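Wendbridge Shared Kitchen Opens Friday in Former Twal Bakery

WENDBRIDGE – Zaltalen, the kitchen rental company, will open its second site this Friday at 7 a.m. in the former Twal bakery. The kitchen covers 1,631 square feet and has room for 63 member food businesses.
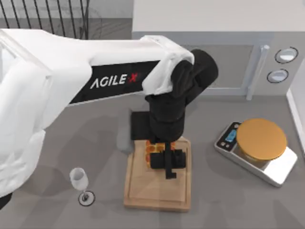 Members book by the hour, day or night, and pay a flat monthly fee of $50 plus time used. Counter stations are set up for prep work, with a cutting board at the station, and members bring their own knives. Dry storage is rented by the shelf.

Booking runs through Elora, the company's online calendar, which opened to Wendbridge members in January. 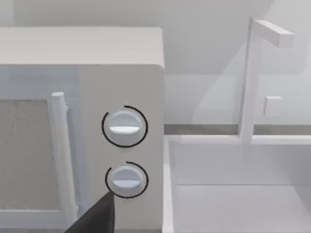 Cancellations made a day ahead are refunded in full. Zaltalen's first site has hosted 700 bookings since it opened, mostly from bakers, caterers and sauce makers.

Tours are available Friday until noon. Applications can be picked up at the front desk.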